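Dish rack

A dish rack (also dish drainer, plate rack, drying rack, in some homes just "the drainer") is a stand for holding washed dishes while water runs off and the rest dries in the air. Usually sits on the counter next to the sink. Some hang on a wall or inside a cabinet over the sink, with an open bottom so drips go straight down.

For the tray that goes under one, see Drip tray. For racks inside a machine, see Dishwasher.

Contents
1 Parts
2 Types
3 Materials
4 Use
5 Cleaning
6 Plates and bowls
7 See also
8 Notes

Parts

Most racks have a base, a set of dividers and some kind of end piece or side rail. The dividers do the main work. They can be wire loops, pegs, slats or slotted uprights, and they keep each plate on its edge, leaning a little, with air on both sides. Gap between dividers decides what fits. Narrow gaps suit flat dinner plates, wide ones are needed for bowls and anything with a deep rim. Thick stoneware often won't go into a rack made for thin china and people end up skipping every second slot.

Extras: cutlery cup, hooks for mugs, a side shelf for glasses, a spout that drains into the sink. Feet are often rubber or plastic tipped so the rack doesn't slide.

Types

Basket rack. The common one. Open wire or plastic tub with dividers down one side and loose space on the other.

Linear rack. A single row of dividers on a long narrow base, no basket. Takes plates and not much else. Popular in small kitchens and also used dry, as plate storage inside a drawer or on a shelf.

Folding rack. X-shaped, normally wood, closes flat. Holds two rows on some models.

Two-tier rack. Plates up top, cups and pans below, or the other way round. Tall, can be tippy when only the upper level is loaded.

Over-sink rack. Rests across the bowl of the sink or rolls out like a mat.

Cabinet rack. Fixed inside a wall cupboard. Plates dry and are stored in teh same place, so there is no putting away. Long popular in Finland and Italy, less so in the US.

Materials

Coated steel wire is cheap and strong, but the coating splits at the joints after a while and rust gets in. Stainless costs more and lasts. Wood looks good, needs to dry out fully between uses or it goes black in the corners. Plastic doesn't rust, is light and kind to rims, but it stains and can warp near a stove.

The Gomura, a linear plastic rack, was sold in a 400 mm length with a shorter 200 mm version for side plates. Divider spacing was 40 mm on both. A home goods guide by Khanyisile Ntuli lists it under "plate only" racks and complains that the base holds water if the counter isn't level.[1] Wirkholm made a similar one in beech, dropped later.

Use

Rinse first, soap left on a plate dries to a film. Plates go in from the back, all facing the same way, biggest at one end. Bowls tilted so water can't pool in the foot ring. Knives point down. Heavy pans are better on a towel.

Drying time depends on the room, the spacing and the glaze. Unglazed foot rings stay damp longest, which matters if the plates are going to be stacked.

Cleaning

Empty the rack, wash with hot water and dish soap, old toothbrush for the slots. Hard water leaves white scale, vinegar takes it off. Pinkish film in the base is common and should be scrubbed not just rinsed. Drip tray needs the same treatment, more often.

Plates and bowls

A broad plate with a rim that curves upward is somewhere between a dinner plate and a bowl (see Coupe plate, Pasta bowl). These are the awkward ones for a rack. The curve takes up more room than the flat part, so they lean further and may touch the next dish. On the table they are handy, since the rim keeps round things like fruit from rolling off.

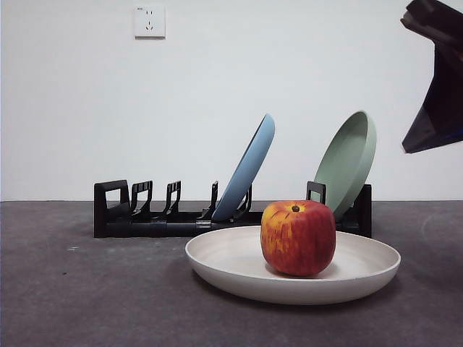
Shallow off-white plate with an apple, in front of a black plastic dish rack holding two plates.

Hendrik Motaung's kitchenware handbook gives a simple test. Stand the plate in the slot and let go. If it leans onto its neighbor, leave a slot empty.[2] Jacobs and Grisdale both list wide-slot racks for deeper dishes, the Grisdale one has movable pegs.

See also

Dish towel
Drip tray
Plate stand
Draining board
Fruit bowl

Notes

1. Ntuli, Khanyisile. Sinks, Racks and Drainers. Entry 1120. Retrieved November 23, 2024.
2. Motaung, Hendrik. The Everyday Kitchenware Handbook. Chapter on drying and storage, page number needed.

This article needs more sources. The section on cabinet racks is short and could be expanded.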